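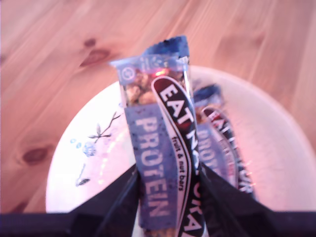

White plate on a pine tabletop.

Identity-preserved grain

Identity-preserved grain (most of us just say IP grain) is grain that stays separate from everything else, all the way from the seed tag to the buyer. Ordinary corn or oats get dumped in with the neighbors' crop at the elevator, and from then on it's all one pile. With IP grain the buyer wants a certain variety from a certain field, and pays extra to get it. I've grown IP oats near Clukton long enough to have opinions, so expect a few of those in here too!

Contracts

Most IP grain is grown on contract, signed before planting. The contract names the variety, the acres or bushels, the premium over the local cash price, and who pays the freight. Mine is with Plulgate, for a food-grade oat called Jara, and it covers 300 acres. Read the rejection clause before you read the premium, please. Some contracts leave you holding the load if it misses on test weight, and food-grade oats that get turned away usually end up priced as feed.
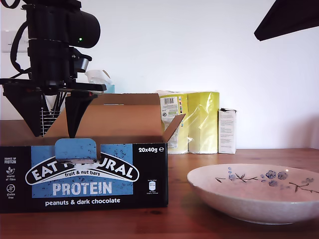
Keeping the crop apart is most of the work. The planter gets cleaned out, then the combine, then the augers, trucks and bins, and a combine can hide a surprising amount of last year's beans in places you'd never think to look. When I talk to new growers I tell them to think about an open carton, like the one in the photo with the gripper finger pointing down into it. Anything can drop in there while the flaps are up, and a bin with its lid off is no different. Close it the minute you're done filling, and write down the bin number while you're still standing next to it.

Storage and delivery

Buyer's call delivery is the usual arrangement, which means the grain sits on your place until they want it. My contract gives Plulgate a 90-day window that opens in October. You get paid storage after that (check yours, not all of them do it), but you're also the one running fans and checking temperatures the whole time. The receiving station at Cosholm pulls a sample from every truck before it dumps.
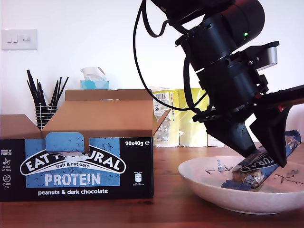 Paperwork follows the grain, and there's more of it every year. I keep seed tags, a field map, cleanout logs and scale tickets, all in one binder. The food companies want it because once a crop has been milled and mixed you can't tell much by looking. Take something like the fruit and nut bar in that white bowl, sealed up in its navy wrapper: a shopper has only the label to go on, and with any food claim about where the grain came from, the records have to back the label up.

Premiums

Premiums move around with the crop and the buyer, so I won't quote mine. Kyung-tae Heo, who farms east of me, figures his cleanout time at the same hourly rate he'd pay a hired man, and I've started doing that too. It takes a bite out of the premium, but at least I know what I'm working for. In a short crop year the regular cash price can jump and a fixed-price contract looks pretty sad next to it, while a premium-over-cash deal goes up right along with the market.

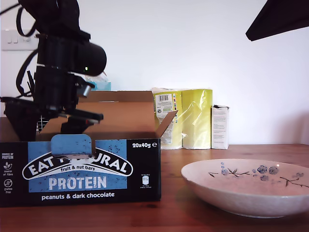 Cardboard box, open, with a robotic arm above the wooden tabletop.

See also: contract production, grain grading, bin management, seed certification

Page last updated August 28, 2025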